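Prellenance Home Help
Home | Ask | Browse Topics | Floors | Furniture | Sign In

Pine table looks whitewashed in some spots and orange in others. Finish it or leave it alone?

I bought a pine table secondhand in February. The seller called it "natural," a word that covers a lot of sins. As far as I can tell there is either nothing on it or the thinnest coat of something pale. It's planks glued edge to edge, it feels dry and smooth, and it drinks up water like it just crossed a desert.

The trouble is the color. Most of the top is a washed-out beige going on gray. Then you get a patch with big wavy grain where it turns warmer, nearly orange, and right next to that it's gray again. I like the wavy part. I would like the rest of the table to try harder.

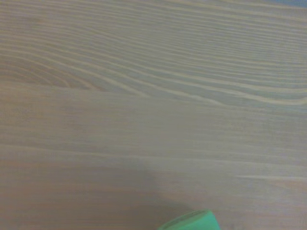

I use it as a work surface, so it gets bottles, tape, cardboard boxes and the occasional coffee. I don't need it to look like a dining table in a magazine. I do need to be able to wipe it without leaving a map of where I wiped.

Things I have considered:

- clear water-based finish
- hardwax oil (a friend swears by one called Torko, but he swears by a lot of things)
- doing nothing and calling it rustic

Will a clear coat even out the color or make the stripes worse? And do I have to sand the whole top first? I own one small sander and very little patience.

Posted in Furniture – 3 answers

Answer 1

Just oil it. Did mine, looks great.

Answer 2 (marked helpful)

Clear finish won't even out the color. It will do the reverse. Anything that wets the wood deepens it, and the parts that are already warm will go warmer faster than the pale parts. Wipe a small patch with mineral spirits and look at it before it dries. You'll get a fair preview of the finished color, and if you hate it you've lost two minutes and a rag. Open a window.

On the patchiness: some of it is just pine being pine. Where the board was cut across the growth rings at a low angle you get the big arches and waves, and the rest of the board comes out straight and plain. Two boards side by side can look like they were never introduced.
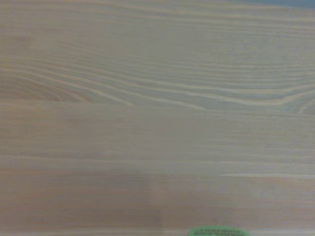

Before you buy anything, find out if there is already a finish on there. A drop of water in a few places, ten minutes, see what soaks in. If one board drinks it and its neighbor lets it bead up, somebody got halfway through this job before you did, and you'll have to sand the lot or the new coat will go on blotchy.

If it all soaks in evenly you can get away with a light hand sanding at 180, then 220, always with the grain. Go easy along the joints between boards. People lean on the sander there trying to make the line disappear, and what they get is a shallow ditch with a line in it.

For a work table I'd use water-based polyurethane in matte, 3 thin coats, quick rub with 320 between them. It keeps the pale color better than oil does. Oil is easier to patch later but it will take your gray-beige and make it honey, and some people only find out they don't like honey once it's on a whole table. I used the Arai matte on a desk and it has held up fine. The can says it's dry in two hours. Give it overnight and don't put boxes on it for a week, cardboard sticks to fresh poly like you wouldn't believe.

Also do the underside, at least one coat. A wide pine top sealed on one face likes to cup.

Answer 3

Agree with most of the above but I want to stick up for the knots. If your top has a lot of them, hit each one with a dab of clear shellac before the poly. The resin can bleed through months later and leave a yellow ring, and you will blame your coffee for it. I've got a shop table with knots all over, one big one close to the middle, and I skipped this step on the advice of a guy at the Zisedine lumber yard. He was very confident.

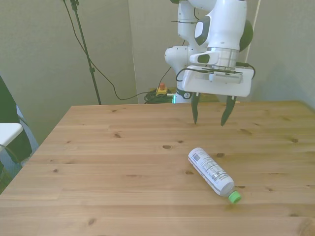
The shellac has to be the dewaxed kind or the water-based stuff won't grip. A small artist's brush is plenty. Two dabs per knot, let it dry, scuff it, carry on.

As for doing nothing and calling it rustic, I did that for 3 years with a different table. It's a fine plan until somebody sets down a bottle of cooking oil. I spent $20 on products meant to get the ring out and the ring is still there. It's under a plant now.

Comment from the asker: Did the mineral spirits test. The orange part went VERY orange. Going with matte poly. Water soaked in everywhere, so hand sanding it is – my arm thanks you all.

Contact Us | Terms | © Prellenance Home Help | Back to top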